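Two hundred lunches and counting

2025-07-19

I have spent more time thinking about takeout this month than I did in four years of living above a noodle shop. For anybody new: my day job at the moment is gathering examples for a learning system. A person drives two arms through a chore, we save everything the cameras and the joints have to say about it, and then we do it again with the stuff moved. The goal for this round is 200 good runs of what our task sheet calls "meal pack and clear." I call it lunch.

We passed 54 last night (yay!) and I promised Ayten I'd write some of this up before I forget the early part, so grab a coffee, it's a long one.

Why food

We started the spring with blocks and cups, like everyone does. Blocks are lovely. They stay where you put them, they have flat sides, and you can do a run in your sleep. The trouble is that the model we trained on them got very good at blocks and cups. Ayten Avcı, who runs the Nokivby side of the project and has far more patience than me, put a bunch of grapes down in front of it one afternoon and we watched it close its fingers on air, open them, and close them on air again for what felt like a week.

So she rewrote the sheet. Things that roll, things with stems, things with legs and feelers that hook onto each other. Lids. Spoons, which are so much worse than you'd think when they're lying flat in something! The first shopping list she sent me had shellfish on it and I wrote back to ask if it was a typo. It wasn't.

What a run looks like from my chair

I sit with a pair of leader handles, and whatever my hands do, the arms do a tiny beat later. You get used to the beat. You don't get used to having no feeling in your fingertips, so you learn to watch for the small signs that you've got hold of something – a stem that bends, a shadow that goes away. After some 3 hours of it I reach for my actual dinner like I'm wearing oven mitts.

The sheet gives a start layout in words, on purpose pretty vague. "Food near tray, one cup down, one cup up, bag to one side." Then it's on me to set that up a little differently each time. Vague is good here. When we had exact layouts with tape marks, I laid everything out the same way to the millimeter, and so did the next operator, and the model learned our tape marks. It could have packed that meal blindfolded and it couldn't pack any other one. We pulled all the tape up in one go and threw out most of the runs, which hurt.

After setup there's a breath, a foot pedal to start, and then I try to do the chore the way I would do it at home. That last part is harder than it sounds. When you know you're being saved, you get fancy. My first dozen runs are full of little flourishes, and the model picked up one of them (a sort of wiggle before letting go) and kept it for weeks. My friends at work now call it by my name.

What makes an example worth keeping

I used to think it was a clean run with no mistakes. I've come around to something messier. Our keep pile has these in it:

Runs where the pick works first time and nothing is bumped. We need plenty, and they're dull to watch.

Runs where I miss, notice, back off and try again. These are gold as long as the fix is calm. If I jab around in a panic we mark it and leave it out.

Runs with a crowded table. A lamp, a tissue box, a bag standing close by, whatever happens to live in the room. Our first room was bare, and the arms were thrown by a coat on a chair when we moved.

Runs where both arms are in play, even if one is only waiting its turn. For ages I parked the left one out of the way and forgot it, and then we wondered why the model never used it.

And the throw-out pile: anything with a hand reaching in, anything where I changed my mind about the task halfway, and anything where the camera got nudged. I go through each day's runs the same evening at double speed. If I leave it until the next day I can't remember what I was trying to do, and the notes turn into "weird??" over and over.

The crawfish set

Okay, the part people keep asking me about. Of all the food we've put on the mat, crawfish are my favorite and also the reason I had to lie down on the floor once. No two have the same outline. They pile up, they hook together, and the best place to grab one depends entirely on how it's lying. You can't have a favorite grip, so you look every single time, and that looking is what we want the model to learn from us.

We pair them with cherry tomatoes, which want the opposite of everything. Small, round, smooth, happy to leave. With the stem on you can cheat a bit, and I do, and I make a note when I do, so that the stem-on and stem-off picks don't get lumped together later.

The tray has compartments, so there's a "where does it go" question on top of the "how do I hold it" question. It's clear plastic too, and so is one of the cups, and clear plastic is a whole thing. Edges come and go depending on the light, and I've lined up a perfect grab on what I was sure was the rim.
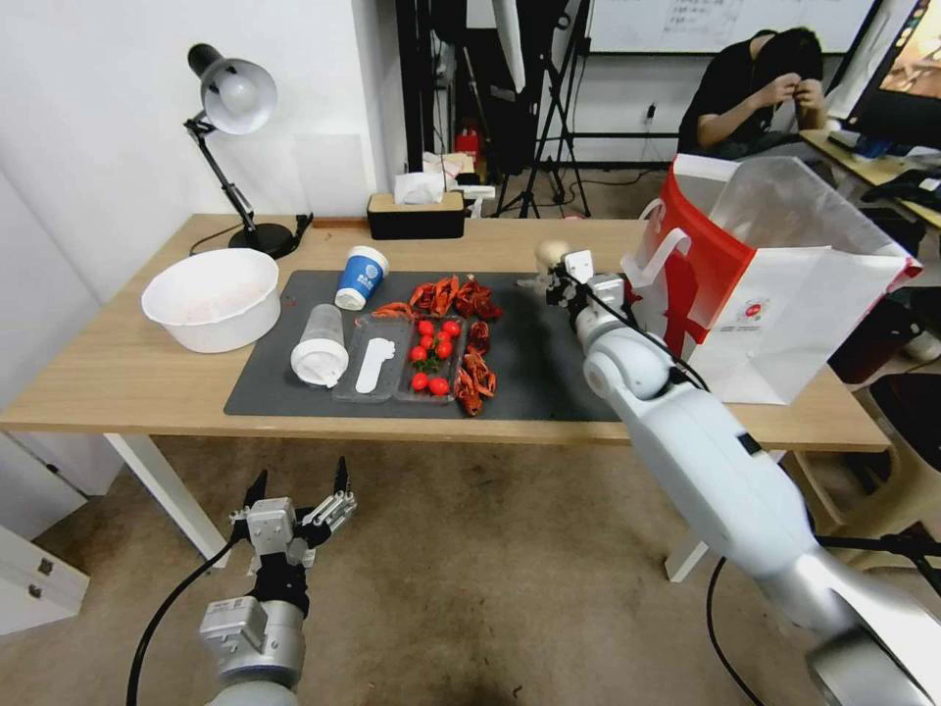

How I label, in case it helps anyone

We use a tool called Dridorel, built in house, a bit clunky, very dear to me. It shows the run as a strip and I drop marks on it: reach, close, lift, carry, let go. Five words, and I fought for them. The earlier list had almost thirty and no two of us used it the same way. I'd put "approach" where the other operator put "align," and we'd both be right, and the file would be useless.

Each run also gets one plain sentence about what I meant to do. "Pick the spoon out of the left side and set it on the mat." I write it before I start now. Writing it afterward, I'd quietly change the sentence to fit whatever had happened, which makes you look great and teaches the model nonsense.

Lo Presti, the folks who share our storage, wanted a score from 1 to 10 on every run. I tried it for a bit. My scores went up after lunch and down before it. We settled on keep, fix or toss.

What's next

The Relen batch is up after this one: soft packets, sauce cups with peel-off tops, and napkins that stick together. I'm excited about the packets and dreading the napkins. We're supposed to hit 200 by the end of August, and at my current pace that's fine as long as I don't keep stopping to redo layouts that were okay to begin with. (I will keep stopping.)

I also want to swap seats with the other operator more often. She's left-handed and takes the long way around the cups, and I hadn't thought about going that way at all until I reviewed her runs. More of that, please.

If you do this kind of work too, tell me in the comments how you deal with spoons. I've been sliding them up against the wall of the compartment and pinching at the neck, and it takes me about three tries on a bad day. There has to be a better way, and I have another stack of spoon runs to do tomorrow.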